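3.2 How people talk about their floors

I'll own up early: I went into this part of the study expecting to hear about carpets. I grew up with carpet, I like carpet, and my first set of questions was full of it. Then I got to Praltness and hardly anyone had any!

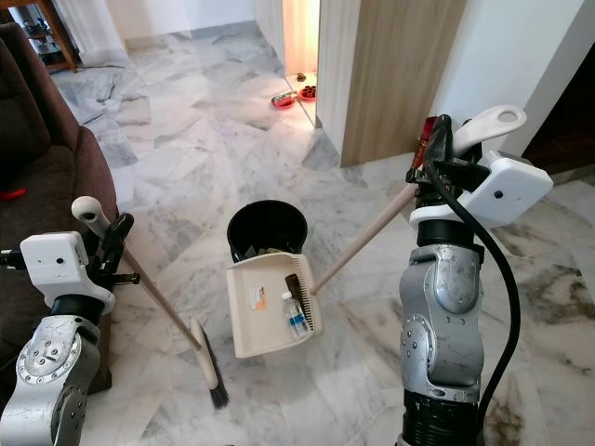 So the questions had to change. I spoke to 57 households over the summer, 26 in Praltness and the rest in Juslow, and asked each of them to keep a sweeping diary for a fortnight (a cheap notebook did fine). We ended up with 171 usable pages - far more than I'd hoped for, and some of them very funny.

Figure 4. Sofa and marble tile floor, with a broom in use.

What struck me most was how few people swept on a fixed day. They swept after meals, before visitors, or when they were cross with someone. One diary from Juslow has the word "crumbs" on nearly every page and very little else. Under the Bawa scheme (see 2.1) all of this would go down as "routine cleaning", and I think that loses most of what's interesting.

I should add that the Detlow survey put the usual sweep at 47 minutes a week. My diaries come out lower, but people forgot to write down the quick ones - I know I did when I tried it myself - so I wouldn't lean on the gap too hard. Section 3.3 turns to mopping.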